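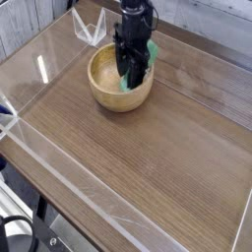 Round wooden bowl with a thick rim, on a brown tabletop.

Home News Forums Map Vote Rules

Builders wanted for the Druvura map!

Hi all, Siv here! If you've been on Ondier lately you've probably heard me hinting about the new map in chat (sorry, I'm terrible at secrets). It's called Druvura, it opens in June if everything goes okay, and right now I'm looking for six builders to help me finish it.

First, where we're at. The terrain is done and I'm really happy with it. There's a long river valley, two mountain passes, and a swamp I keep getting lost in. The harbor is about half built. The main town, Granström, has walls, a market street and one very nice bakery, and after that it's mostly me standing in a field with a stack of cobble wondering where the church goes. We have 1257 registered players now and I'd love for them to spawn into a place that feels lived in!

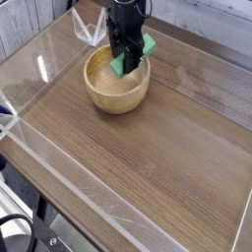

You don't need to be some kind of genius builder. I'd much rather have someone who can finish a row of plain houses than someone who starts a cathedral and vanishes. You do need to be okay working from a shared plan, and okay with me or Nesma Kettani asking you to move a wall over. Nesma is running the town side of the build and she's patient, but she will make you redo a roof. Ask me how I know.

We're asking for up to five hours a week until the map opens. Pick whatever times suit you. The only fixed thing is a voice call on Monday evening at 7 Eastern where we walk around the map together and divide up plots, and if you can't talk on voice you can just type in the channel while we yap.

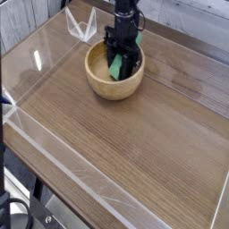 Interiors are where I need the most help, so if you like furnishing tiny rooms please, please apply. Every house in Granström gets a kitchen and at least one bedroom, and the tavern alone has three floors of nothing. We're using a resource pack Nesma put together, and you can add small custom props to it if you're into modeling. For the wood sets we want light pieces on darker surfaces so they read from across the room. Look at that pale tan bowl against the brown wood grain of the table, that's pretty much the contrast I'm after for the tavern tables! Rounded rim and all, if you can pull it off with the pixels we've got.

What you get: the Builder tag, a creative plot on the test server that's yours to keep, early access to Druvura, and your name on the plaque in the town hall (once there's a town hall). It's a volunteer spot, so no pay, and I want to be clear about that up front. You'll also be the first to mess with Prosolex, our new plot plugin, which is still a bit crashy. Save often.

You should be 16 or older and have a clean record on Ondier. Short mutes for caps lock are fine, I've had one myself. 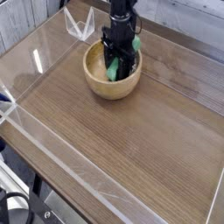

To apply, open a ticket on the forum under Staff & Teams and put "Druvura" in the title. Tell me your in-game name, your time zone, and what you like building. Add a few screenshots of stuff you made yourself, any server, any style, unfinished is fine. Please don't send me a world download, my laptop can't take it. I'll answer every ticket, and if it looks like a good fit I'll invite you to the test server to build one small house. Take as long as you want on it.

Questions go in the comments or just poke me in game. Can't wait to see your stuff!

Siv Tveit

Share Like 5 Comments 4

mossyfern: do Bedrock players count? I'm on my tablet most of the time

Siv Tveit: Yes, as long as you can get on the test server! A few of the build tools are clunky on touch so maybe try it out first.

dunkel_pete: Applied!! I call dibs on the swamp

Nesma Kettani: The swamp is all yours, Pete. Bring boats.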